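Evaluating the Plindolero Simulation Kit for a Sorting Cell
Student project report, Automation Lab, October 2022
Jasper Goossens

1. Why we looked at it

Our course has one real arm and four teams that want it. The department asked us to find out if a simulation package could take over the early weeks of programming. We tested Plindolero, a kit sold by Zerketti as a yearly license with a ready-made work cell, a wrist camera view and a set of parts. The student license costs 844 dollars and covers 2 computers.

2. Setup

Installation took an afternoon. The manual assumes you already know the vendor's scripting tool, and we did not, so most of the first week went into the tutorials. After that we ran 54 trials of one job, moving cylinders between a tray, a bin and a marked board.

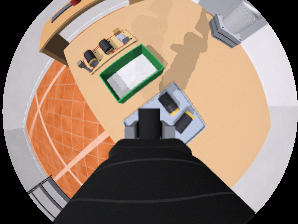 The license includes a scene editor, and we used it less than we planned. Changing the position of a part is easy, but changing its size means going back to a separate file and reloading the cell. We kept the default wide camera view for all trials. The green bin is easy to find in it, even with the strong curve. The black cylinders were harder for our detection script, and we ended up searching for their yellow ends first and working out the angle from there. Shadows of the arm on the table also gave false hits until we raised the threshold.

3. Results

Of the 54 trials, 9 failed. Most failures were poor grasps on parts lying at an angle. Upright parts gave us little trouble. Scripts loaded quickly, and a crashed run could be restarted without closing the program. The log files are plain text but have no time stamps, so we added our own. 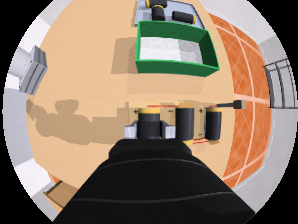
Brouwer read our draft and disagreed with the price section. He thought the license was fair for a full year but wanted to see the same script run on the real arm before the department paid for anything, and he asked us to compare it with the Brollness kit, which has no camera view but comes with a longer trial period.

4. Recommendation

We suggest one license for the spring course, shared by two teams. The comparison with Brollness is still open. Our scripts and the trial log are in the lab folder.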